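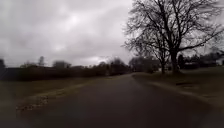
Nudora Wegewart – autonome Streckenkontrolle für schmale Landstraßen und Wirtschaftswege

Wer schon einmal an einem grauen Tag eine schmale Straße abgefahren ist und dabei Bankett, Gehölz und Fahrbahnrand zugleich im Auge behalten wollte, der weiß, wie schnell man etwas übersieht! Genau dafür haben wir den Wegewart gebaut, und wir freuen uns sehr, dass er inzwischen auch in der Gemeinde Brenamcombe seine Runden dreht.

Fast noch lieber als über die Technik reden wir allerdings über die Regeln, nach denen er fährt. Zu jedem Gerät gehört deshalb unser Betriebshandbuch, das wir gemeinsam mit dem Ingenieurbüro Rashidi geschrieben haben (Neufassung vom März 2026, im Lieferumfang enthalten).

Ein paar Grundsätze daraus:

Vor jeder Fahrt wird der Not-Halt einmal am Gerät und einmal an der Fernbedienung ausgelöst und im Fahrtenbuch vermerkt.
Die Aufsichtsperson bleibt höchstens 300 m entfernt und betreut nie mehr als 2 Geräte.
Auf ungeteilten Straßen ohne Markierung gilt die Höchstgeschwindigkeit von 20 km/h, bei losem Schotter am Rand bitte deutlich darunter.
Kommt ein Mensch, ein Tier oder ein Fahrzeug in Sicht, hält der Wegewart an und wartet auf Freigabe.
Wohnhäuser und Gärten werden vor dem Speichern der Aufnahmen unkenntlich gemacht.

Ob Ihre Strecke eine Genehmigung braucht, klären Sie bitte vorab mit der zuständigen Behörde; beim Zusammenstellen der Unterlagen helfen wir gern und mit Geduld.

Lieferumfang: Wegewart, Fernbedienung, 2 Akkus, Ladegerät, Betriebshandbuch, Fahrtenbuch
Einweisung und Wartung: Helport, auf Wunsch direkt bei Ihnen im Bauhof
Preis und Lieferzeit: auf Anfrage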